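The brick that went in crooked: a talk with the Trarkus cell lead

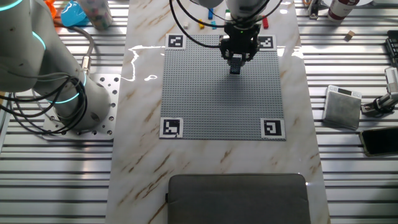 The fault took 12 shifts to pin down, and for most of that time the team at the Trarkus workshop in Memumthorpe was looking in the wrong place.

"We were sure it was the gripper," says the engineer who leads the two-arm cell. "Everybody blames the gripper first. We changed the fingers, we changed them back."

The job is simple to describe. An arm picks up a LEGO brick, carries it over a gray baseplate and presses it onto the studs. The positions come from four printed markers, one at each corner of the plate. In January, after a long run of clean placements, the arm began pressing bricks down half a stud off.

At first it only cost them parts. Then one press went on too long. The brick jammed across the studs, the arm kept pushing, and the force limit that should have stopped it did not trip. An operator had a hand near the plate at the time.

"She pulled back and hit the stop. She wasn't hurt. But I shut the cell down that afternoon and told Gaillard we'd be late."

Gaillard is the customer, and had been promised 3000 logged placements. The cell had done 126 since its last calibration.

There were two causes. One of the markers had been reprinted slightly smaller than the other three, so the software worked out a plate that was a little skewed. The force limit was a separate mistake. It had been raised for an earlier test with stiffer parts, and the old value was never put back.

"Either one on its own we'd have caught sooner," the engineer says. "Together they made a mess of the logs. You'd see a bad position and a high force and think, well, one explains the other."

Was the software at fault? "Partly. Wakum, our control package, lets you save a limit with no note and no expiry. We've changed that. It was still one of us who typed it in."

The cell stayed off for 72 hours. All four markers now come off one sheet and are measured before use. The force limit resets at every startup, and hands stay off the table while either arm is powered.

The operators grumbled about that last rule, the engineer admits, as it slows down every reload. It is staying in place until the Gaillard run is finished, and the limits will be reviewed again after that.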